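Home | Guides | Parts | Registration | Help

Ninton Drimdale Flat Panel Desk
Section 2: Wiping down and setting the top

The top is the best part of this desk, and getting it ready takes ten minutes at most! It's a broad, smooth, pale panel, and a little care now keeps it looking that way for years.

1. Clear a space on the floor and put down a blanket.
2. Lay the panel on the blanket, smooth side up, and peel off the film slowly from one corner.
3. Wipe it with a soft damp cloth, then go over it again with a dry one.

Note: Tiny specks of glue from the film are normal. Rub them with your thumb - they roll right off.

4. Turn the panel over and line up the frame with the 10 pilot holes.
5. Start all the screws by hand before you tighten any of them.

CAUTION: Don't use a power driver. The holes strip easily.

6. With a helper, stand the desk on its feet.
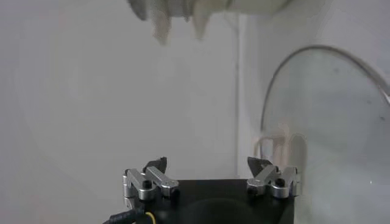
Now give the surface one last wipe and let it air dry before you set anything on it. Use coasters under hot mugs, and lift lamps instead of sliding them. If a screw is missing, ask for bag 471 and we'll mail you a new set.

Related guides
Jin Side Shelf: Assembly
Plistthorpe Drawer Unit: Fitting the Runners
Drimdale Desk, Section 9: Moving House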